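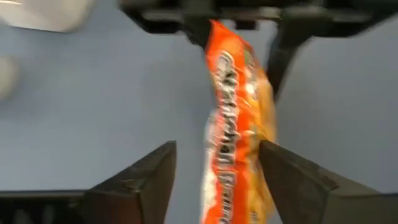 November, 7:40 pm, dye bench

Madder again! Third bath on the Kwak wool and I finally have the orange I wanted back in summer – a proper persimmon, with a bit of brown hiding in it when you turn the skein toward the window.

What changed: kept the pot at 60 C the whole way (the old notes say simmer, ignore them) and let the alum skeins sit overnight first. Ah-rin ground the root much finer this time. 40 g root to 40 g wool, 2 liters of tap water, pinch of chalk. Our water is softer than I thought, so the chalk stays.

Skein 594 is the best of the lot. Skein 595 went in beside it and came out pinker at one end, where it was tied too tight. My knots. Looser figure eights next time, cotton string only.

Saved the exhaust bath and threw in a scrap of silk from the Derkora box. Peach! Really lovely peach. Seon-mi wants it for the lining samples, so I owe her a half meter once I know it holds.

Lightfast strips are on the south sill, half covered with card. Check them after two weeks, and please don't move the card, even to water the plant.

To do:
– label the jars, the weld and the onion skin look identical with the lids on
– order alum, one scoop left
– try iron on 595, maybe a quick dip, it can't get any worse
– ask Ah-rin which sieve she used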